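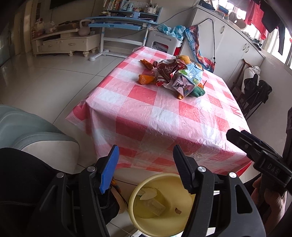

Amarachi Shehu
Thursday, October 3, 2019

Right, kettle's on, so I'm going to do the thread I keep promising about my gran's marmalade, and about making preserves in general when you have a small kitchen and not much patience. It'll be a long one. Get yourself a biscuit.

My gran lived in Hullby for most of her life, in a house with a pantry you could stand up in. I have one cupboard, and it also has the iron in it. So if you're thinking you haven't got the room for this, I promise you've got more than me.

She made marmalade every winter and chutney every autumn, and the rule was that you never gave away a jar without getting the empty one back. People in Hullby were properly frightened of her over those jars. My uncle once drove all the way over from Omside to return one he'd had since the spring.

When she died my mum got the big pan and I got the notebook. I did ask for the pan as well! The notebook is mostly prices and weather with a recipe squeezed in now and then, and half of them stop before the end, as if the phone had rung.

The marmalade page, for instance, goes "oranges, the sour sort, lemon, sugar to match, water, you know the rest". I did not know the rest, Gran. I was a grown woman ringing my mother at ten at night to ask what the rest was.

Mum's version of the rest: simmer the fruit whole until a spoon handle goes through the skin easily, let it cool, cut it in half, scoop the middles into a bit of muslin, shred the peel, and put the lot back in the pan with the sugar. She says "the lot" as if it's a measurement.

I've tried slicing the fruit raw first, which is how most books have you do it, and it does give a brighter looking jar. My wrists didn't like it, though, and the whole-fruit way makes the flat smell wonderful for the entire afternoon, so I've gone back.

Some people asked about amounts. I use a kilo of oranges, two kilos of sugar, two lemons and enough water to cover everything and a bit over. With my pan that comes to seven or eight jars depending on how much I leave on the spoon, and I'm afraid I leave rather a lot on the spoon.

Setting point! I've had more messages about this than anything else. Put three saucers in the freezer before you start. When you think it's nearly there, take the pan off the heat, drop a little on a cold saucer, wait a minute and push it with your finger. If it wrinkles, you're done. If it runs, back on for five minutes and try the next saucer.

I know people like a sugar thermometer and I do own one. It's from Antwi, the cookshop on the corner of the market in Lavville, and it was very reasonable. I just find I trust the saucer more, and then I have a clean saucer's worth of marmalade to eat.

My first batch took so long to set that I lost heart and poured it into the jars anyway, and we had it on ice cream for months. It was lovely on ice cream. If yours stays runny please don't throw it out – call it sauce and carry on.

Second batch went the other way and you could have resoled a boot with it. That one got chopped up and baked into a fruit cake, and my neighbour asked for the recipe, which was awkward. 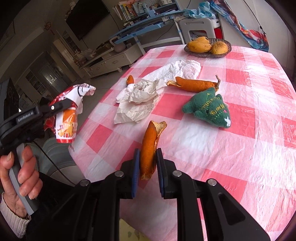

One curly bit of dried orange peel, between the gripper's jaws.

Dried peel deserves a post to itself, I think. Gran's notebook has a page headed "SKINS" in capitals and it's one of the few she finished. She dried them slowly on the rack over the stove and kept them in a tin for stews, for the teapot, and for tucking into the airing cupboard.

I haven't got a rack over anything, so I do mine in the oven, as low as it goes, with the door open a crack, on a tray with no paper. Take off as much of the white as you can be bothered with. Mine want a couple of hours, but ovens do differ, so keep looking in on them.

They're ready when they snap. If they bend, leave them in. I once put bendy ones away in a jar, very pleased with myself, and by December there was something living in there that I didn't care to meet.

A strip of it in a beef stew is the best thing I've learned from that notebook. Put it in with the stock and fish it out at the end. It doesn't taste of orange so much as make everything else taste a bit more awake.

Now, jars. I buy hardly any. I asked at work and I asked on my landing, and people were so glad to be rid of them that I had 40 by the end of the month and nowhere to put them (see above, re: the iron). Soak the labels off in hot water with washing soda, and rub the sticky bits with cooking oil.

Please do use new lids if the old ones smell of pickled onions. No amount of washing will shift it. I gave a friend a jar of apricot jam that opened like a ploughman's lunch and she has been very kind about it ever since.

To get the jars good and clean, wash them in hot soapy water, rinse, then into a low oven until they're dry and hot. Fill them while both the jars and the marmalade are still hot, but let the pan sit for ten minutes first or all your peel floats to the top and sulks there.

Somebody asked about cutting the sugar down. You can a little, but it won't set as firmly or keep as long, so make less of it and have it in the fridge. My auntie in Lavville does a half-sugar one and hers is gone in a fortnight, so keeping isn't really a worry in that house.

I do know it's the wrong end of the year for the sour oranges. They come in after Christmas and they don't stay long, so this is me giving you plenty of warning. In the meantime there are apples and green tomatoes everywhere, and I'll do Gran's chutney next week if I can work out whether a word on that page says "mace" or "maize". Mum thinks mace. I'm hoping it's mace.

If any of you have a family recipe with a bit missing, do send it to me, I love them. And if you've got one of my jars, you know who you are, and I'd like it back by the weekend please x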